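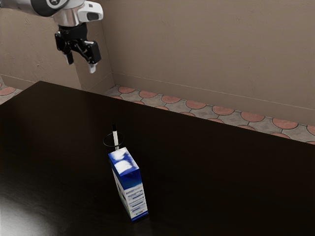

# Sim notebook, Tuesday shift, 16 September 2025

Picking up where the last entry stopped, which was with me saying I did not believe the success rate. I still don't.

The task for the Pestovholm student round is the marker one: gripper starts up high, carton and cup on the brown table, marker comes out of the cup, carton stays standing. The rules sheet takes one line to say it and that line leaves out everything I'd want to know. How far can the carton shift before it counts as disturbed? Is the cup allowed to tip once the marker is clear? I wrote to the organizers through the team account and got the same line pasted back.

## Overnight batch

Ran the Toom policy on 2,520 episodes with the layout randomizer on. The log reports 781 failures. Whoever edited our progress slide has turned this into "solves the task most of the time," and I would like that taken down until we've read the failures properly.

My complaints, in the order they occurred to me:

- The success check only looks at marker height at the last step. A marker wedged between a finger and the rim of the cup passes if it's high enough. I found two of those in the first handful of replays I opened.
- The carton check reads tilt and ignores position. You can shove the carton right across the table and score full marks as long as it's upright.
- The randomizer moves carton and cup as a pair. The spacing between them hardly changes, so the policy may have learned one approach and be reusing it everywhere.

The last one bothers me most. With the carton standing in front of the cup, the camera gets the cap and the upper part of the marker and very little of the cup. If the spacing is always the same, the policy doesn't need to see the cup at all. It can find the big blue and white box and go a fixed distance past it. I can't prove that's what it does. Nobody else has shown it isn't, either.

## What I tried today

Moved the cup by hand to the other side of the carton, same camera, same start pose. Three runs. It went to the old spot in all of them and closed on air. That is a small test and I'm not going to lean on it, but it's not encouraging.

Then deleted the carton from the layout entirely. The arm came down partway and dithered until the time limit. I had half hoped this would be the easy case, with the cup in full view.

Swapped the carton texture for flat gray. Mixed results, and I changed the lighting in the same edit like an idiot, so throw that one out. Redo with only the texture changed.

## Physics, again

The cup is a mesh holder and the collision shape for it is a solid-walled cylinder. Fine for now. What I don't trust is the friction. Somebody raised the fingertip value back in the spring version and the comment in the config just says "better." Better for the score, sure. With the Basari defaults restored, the marker slides out of the grip during the lift often enough that I stopped the run early to go look at the contact settings. No number for that yet — I didn't let it finish and I won't quote half a batch.

The Celtix people in the other track claim their simulated rates carry over to the bench. Their writeup doesn't give friction values or camera positions, and I don't see how anyone could check it.

## To do before the next meeting

- [ ] Randomize cup and carton separately, including cup in front and cup well off to the side
- [ ] Carton check: add a position limit. I put 2 cm in the draft, open to argument
- [ ] Success check: marker clear of the rim *and* held for the last stretch of the episode
- [ ] Rerun the same checkpoint, no retraining, on the new layouts first
- [ ] Gray carton run with the lighting left alone
- [ ] Find out who set the friction and from what

If you're on the training side: please don't start a longer run on the current layouts. The queue is almost full already, and a longer run would give us a prettier curve on the same doubtful check.

Start pose question still open. The arm always begins high and off to the left, and I'd like a set that begins from the other side as well. Config key is `start_pose_set`, currently a list with one thing in it.

Replays from the moved-cup runs are in the shared folder under `cup_swapped`. Watch them before replying to this entry.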